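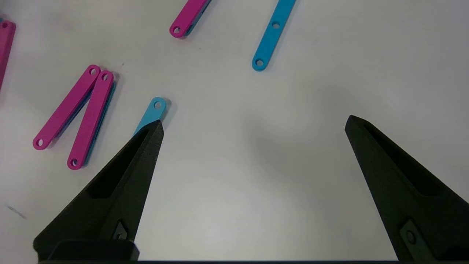
3.2 The bench and the parts

We built the rig in the shared workshop at Skudthorpe, over more evenings than either of us had planned, and we are still fond of it. Two arms face one another across a white table (Figure 2), and between them lie the flat plastic links that we use for almost everything. They have rounded ends and round holes, rather like the bars of a child's construction set, and the bright colours show up very well against the white.

The fingers gave us far more trouble than the arms ever did. Ibsa Kumsa drew 11 versions of them before we settled on the long, tapered shape, which can slide in beside a link without pushing its neighbours away. Anyone who has tried to pick up a coin while wearing gloves will know the sort of difficulty we mean! 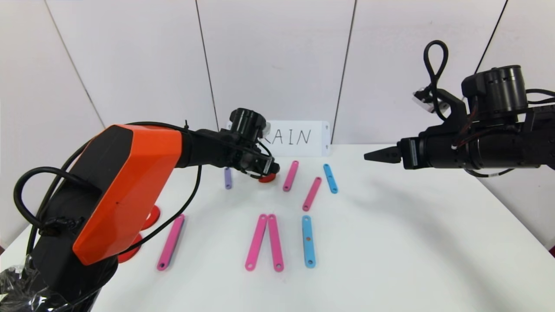
Figure 2. The table with both arms over it and the links laid out between them.

We also had to decide how untidy the table ought to be. Matoušek, our control program, copes nicely with links lying well apart, but it is much less sure of itself when two of them touch at the ends, and so we made a point of leaving some like that. Each run was given 53 seconds, and we kept every one of the 500 runs, including the clumsy ones, for the comparison in Section 4.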